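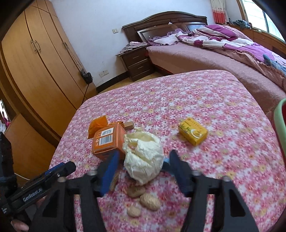

Figure 1. Hand-held gripper above a table with a pink floral cloth.

### 4.2 Rumor origin and survival

We followed 319 soccer transfer rumors through one summer window, which closed at the start of September. A rumor counted as alive as long as at least one outlet repeated it with a new detail, such as a fee, a loan option or a rival club. Simple reposts were left out.

Most rumors died early. Those that began with a local reporter in the player's current city lasted longer than those that began with a national paper in the buying club's country. The median gap was 13 days. Loan players made the pattern less clear, as both the parent club and the borrowing club had reporters writing about them, and the two sets of stories often disagreed on who would set the price.

We also asked 200 supporters of Satov and Nurnik to rate how much they believed each story on the day it appeared. Belief rose with the number of rival clubs named, even when the later record showed no contact from any of them. Supporters who had never heard of the player gave slightly higher ratings than those who had. 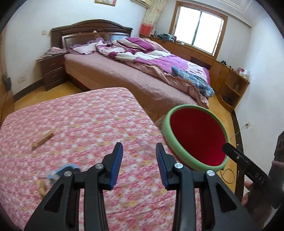 Simone Pacheco objected to this reading at the review stage, arguing that a long list of rivals may come from an agent who is in fact talking to several clubs, so supporters could be right to take it seriously. We reran the ratings without the stories traced to agents. The effect became smaller but kept its direction, and we report both versions in Table 2.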